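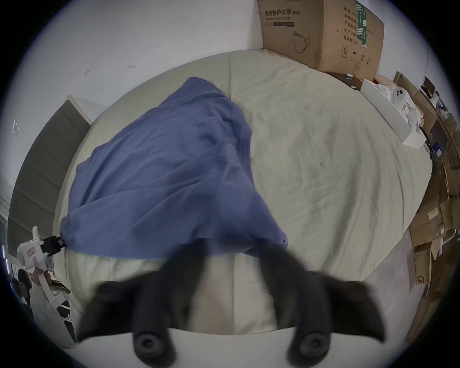 August 2, 2022. Temporary housing checklist, third pass. Went back over the bedding section today, which was the part the Menow reviewers marked up most. Their complaint is that "bed made up" means one thing to our inspectors and another to the family walking in at nine at night after a long flight. I have rewritten the line so it names the pieces. A pale duvet on a large bed with a blue blanket laid over it is two items on the inventory, and each gets its own condition box. Wrinkles are not a fault. Stains, tears and missing pieces are. The old form had one box for all of it, and inspectors ticked it or left it blank with no pattern I could find.

Pulled the file of arrival complaints since February to see what else the form misses. 148 in total across the Gultetti and Omden units. 85 of them are things an inspector could have caught with the present form if it had been filled in properly. The rest are outside it: parking, keys, elevator bookings, noise. Keys are the largest group of those. I'd like keys moved onto the form but that means the inspector has to hold a set at the time of the visit, and at Omden they don't. The building desk lets them in.

Tried the new form on paper with two units. First took 40 minutes, second 25. Most of the difference was the kitchen, where I kept turning back a page to find the right line. Kitchen should come before bathroom, in the order you walk in. Changed that in the draft tonight. The line for smoke detectors was on the last page and I nearly left without doing it. Moved to page one.

Cost side. The Boutros policy gives the transferring employee a flat 800 for incidentals in the first month, and we have been charging replacement bedding against it when the unit comes up short. That is wrong. If the unit was supposed to have it, the supplier pays. Asked billing to stop as of this week and to list what has already gone through. I don't expect it to be much, but the client will ask and I want the number before they do. The 3,000 cap on temporary housing extras is a separate line and isn't touched by any of this.

Open:
- Omden desk: will they sign keys out to an inspector for one hour? Call again, last message not returned.
- Crib and high chair requests. Come in on the family form and never reach the inspector. Need a copy to go across automatically.
- Spare blanket, one per bed or one per unit? The Gultetti contract says "adequate." Get it in writing.
- Page two still prints with the last row missing on the office printer. Fine on mine.

Draft four goes to the Menow people once the keys question is settled. If Omden hasn't answered by Friday I'll send it with that section blank and a note.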